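Search Nastora Search all pages Go

Zip pouch (household)

A zip pouch is a small soft bag closed by a zip, used at home for pens, chargers, make-up, coins and other bits. Cloth ones are the usual sort – canvas, cotton, sometimes a lining in a darker colour. Sizes vary. The Yazzie pattern, sold in Prekdale, came in 2 sizes and ran to 2,760 pouches.

Where it is filled

Mostly on a table. Pale wood is popular for sorting as small things show up well agianst it, though a strong grain can hide pins. A soft white cloth is often kept by for wiping. 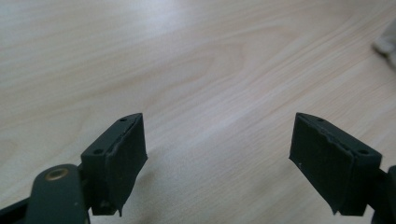
Parts

Outer shell, lining, zip tape, teeth, slider, pull tab. Cream shells usually get a matching cream zip. Tab is metal, cord or leather – flat metal ones may carry small lettering. Seams at the lower corners take most of the wear and the cloth tends to crease there.
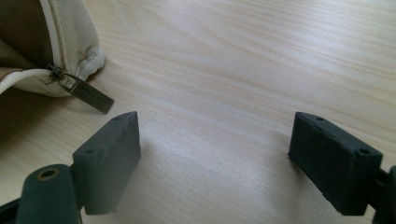
Entry by Dilani Marikar | 5/18/18

Care

Empty it first. Turn the lining out, shake, brush crumbs from the teeth. Hand wash cool, dry flat with zip open. A stiff slider can be eased with candle wax. Stulport market menders replace sliders alone, whole zip seldom needed – more than 1,000 done there in one May, acording to the stallholders.

See also: pencil case, wash bag, purse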